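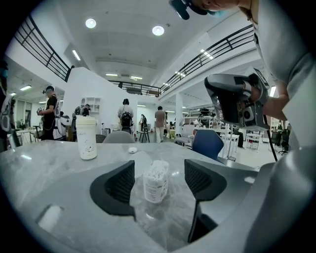

Maree Tolland

4 March 2026

Ears again. Left one this time, which makes a change, and it's my own fault for doing 700 metres at the Oludden baths last night without my plugs (they were in the other bag, they are always in the other bag). Woke up feeling like I had half the shallow end still in there and spent the first part of the morning saying "sorry, what?" to everyone.

And what is sitting on the marble table at work? A clear plastic tub packed with cotton swabs, right where I have to look at it. The temptation!! The pharmacist told me years ago to leave my ears alone and I have mostly been good. I went and made a cup of tea.

Anyway, the swimming itself is going well. I've signed up for the Villca bay swim in September, the short course, and I've told enough people now that I can't quietly wriggle out of it. Last night was the first time I got through the whole set without hanging off the wall pretending to fix my goggles. My breathing is still terrible on the right. I come up like a startled seal, swallow a bit, carry on. The woman in the next lane does this gorgeous lazy stroke and laps me every time, and she must be more than twenty years older than me. I want to be her when I grow up.

New cossie finally arrived from Fotier, too. It's the navy one with the wide straps and it fits, hooray, though the colour is a lot brighter than it looked on the website. The old one had gone see-through at the back, and I only found out by catching it in the change room mirror, so heaven knows how long that had been going on. It's in the bin.

Spent 9 dollars on a sausage roll and an iced coffee from the kiosk afterwards and ate the lot in the car with wet hair dripping down my neck. Best part of the night! The traffic home was dreadful because they've dug up the road near the roundabout again.

Still haven't sorted the pass. It runs out soon and the 3 month one is cheaper if you add it up, but you have to fill in the form at the desk and the desk is never open when I'm there. I'll try going before work one day. (I say this every week.)

No pool tonight. Leftover curry, warm face washer on the ear, early bed. Plugs are now in the right bag. I've just gone and checked, and the goggles are in there as well, plus one thong that I have been looking for since Christmas.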